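Brisora hand comparison: shelf set

README, last touched in August

Recordings from a humanoid fitted with two candidate hands, the Promer and the Jatoi, taking fruit off a bookcase and putting it back on. We wanted to know which hand to buy more of. We now know a great deal about apples.

Two viewpoints: a fixed camera in the room, and one at head height.

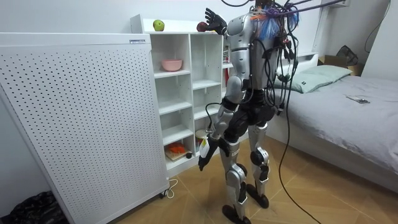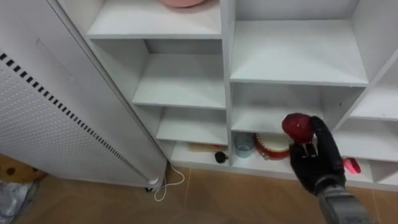 Mirdale, who ran an earlier shelf set with a different arm, read the draft of this card and wrote back that a bookcase flatters any hand that likes to come in from the front, and that we should say so before somebody quotes our success rate in a slide. Fine. A bookcase flatters any hand that likes to come in from the front. Please don't quote our success rate in a slide.

What's in it

80 episodes per hand, same task list, same controller, same operator script. Each episode is one folder with both video streams, joint positions, commanded finger positions and a short text note. The notes were typed at the end of each episode and get ruder as the numbers go up. We left them in – they are often more useful than the labels.

Tasks: top of shelf to cubby, cubby to top of shelf, cubby to cubby.

How an episode is scored

A pick counts if the object leaves the surface and stays in the hand for 3 seconds. A place counts if the object is where it was told to go and is no longer moving. Apples are poor sports about the second part. If one rolled and then stopped inside the right cubby, we gave it to the hand, with a flag called "lucky" in the labels file.

Results, such as they are

The Promer closes faster and holds round things well. It also lets go slowly, as if it had grown attached. The Jatoi is gentler and places better, but it wants the wrist lined up before it will commit, and on the top of the shelf that costs time. On low cubbies both hands spent more effort missing the board above than gripping anything.

If you need one answer: Jatoi for placing, Promer for everything you plan to drop.

Known problems

The two streams drift apart in long episodes. A sync script is in tools, and it works if you run it before trimming. After trimming it also runs, and reports success, and is wrong.

The first 10 Jatoi episodes used an older finger calibration. They are marked "oldcal" and should stay out of any direct comparison.

Fingertip force was logged for the Promer only. The Jatoi has the sensors; our driver had other plans.

Use

Free for research and teaching. Cite it as the Brisora shelf set and name the hand you used. Bug reports go in the tracker, with the episode folder name please, as "the one where it drops the apple" narrows things down very little.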